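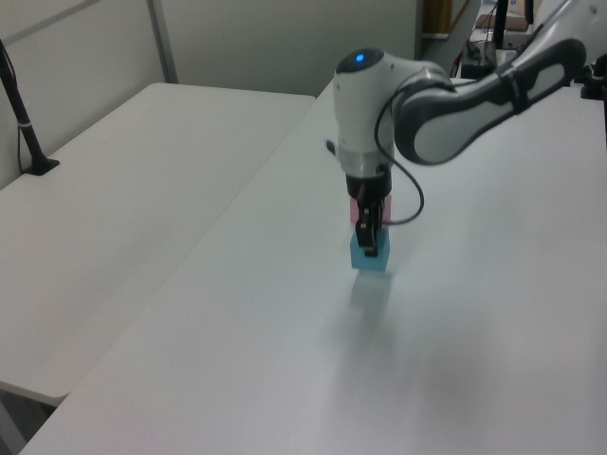 Ticket 339: Archive interviews cut out partway through on the Flusville station site

Status: resolved, leaving open until October in case it comes back
Opened: 28 September 2026
Area: listen-again player, author pages

What was reported

Good morning, and thank you for bearing with such a long message. I look after the Flusville news archive, mostly the older radio documentaries and the long interviews we did on local elections and the harbor closure. Since we moved everything over to Predum, several of the longer programs stop playing before the end. The player doesn't show an error. The little bar just sits there as if it's thinking, and if you wait long enough it jumps back to the start, which has made a few of our regular listeners quite cross (one wrote in to say she has now heard the opening of the harbor program more often than the people who made it!).

The short bulletins are fine. The midday headlines are fine. It is only the long pieces, and they always seem to give up at the same spot, no matter which computer I try. I've cleared my browser, restarted everything I own, and tried it at home as well as in the newsroom.

While I'm writing, the author pages are also a bit off. Our reporters' biographies show the right text, but the list of their past work underneath stops short. I don't know if the two things are connected, so please split them up if that's easier for you.

First reply from support

Thanks so much for writing all of that down, it really does save time. I played the harbor program from start to finish on my side and it stopped for me too, at 600 seconds on the dot. I then tried two other long ones and got the same result. A stop at such a round number usually means a limit has been set somewhere, so I don't think your audio files are damaged, and please don't upload anything again just yet.

Could you try these for me when you have a moment?

Open the program's edit page and look for the field called "Preview length." Tell me what is in it, even if it's blank.

Download the original file from the same page and play it on your computer, past the ten-minute mark.

Check whether the program is filed under "Full broadcast" or under "Clip."

Reply

I have done my homework! The preview field is blank on every one I looked at. The downloaded file plays beautifully right to the closing music, and I'm afraid I sat and listened to all of it because I'd forgotten how good that report was. As for the filing, you may be onto something. They all say "Clip," and I am certain they didn't on the old system, where we had a separate shelf for documentaries.

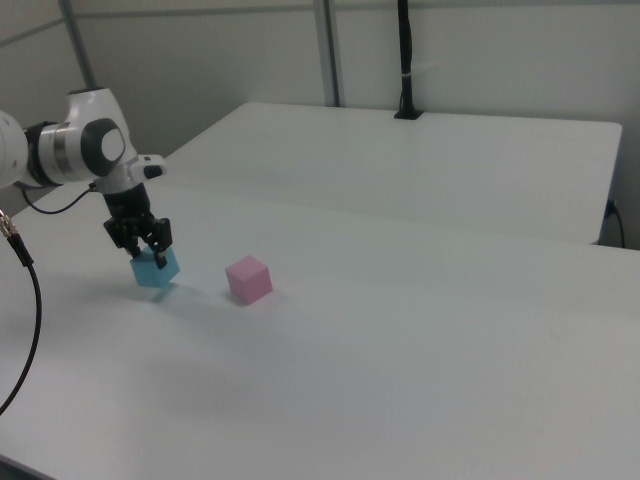 I went back through the notes I kept during the move, and the documentaries shelf was called "Long form" in those days. I can't find that name anywhere in the new menus, so perhaps it had nowhere to go. There should be 122 programs on that shelf according to my list, and I would dearly love not to change them one at a time.

Second reply from support

You won't have to, I promise. You've found the cause. The Khoo import tool didn't recognize "Long form" and filed everything on that shelf under its fallback, which is "Clip." Clips are limited to ten minutes when streamed, though the full file stays safe in storage.

What I've done so far:

Added "Long form" to the list of accepted program types.

Moved all of the programs on your list over to it in one batch, then checked the total against yours. They match.

Cleared the stored copies on the Stonum player so that listeners get the full version right away. Anybody with the page already open will need to reload it.

The author pages were connected after all. Those lists leave out clips on purpose, so that a reporter's page doesn't fill up with short items, and your documentaries had been left out along with them. The lists rebuild overnight. If a biography still looks thin in the morning, open it, change nothing, and press Save.

Reply

The harbor program plays all the way through, and so does the election night special, which I tested on my phone over lunch. I've written to the listener who complained and she is delighted.

The author pages came right overnight too, apart from 2 of them, and pressing Save sorted those out. One small leftover: the new shelf shows up in the menu as "long form" with a small l, while all the others have capitals. No hurry at all on that.

Third reply from support

Capital letter fixed. It may take an hour to show in the menu.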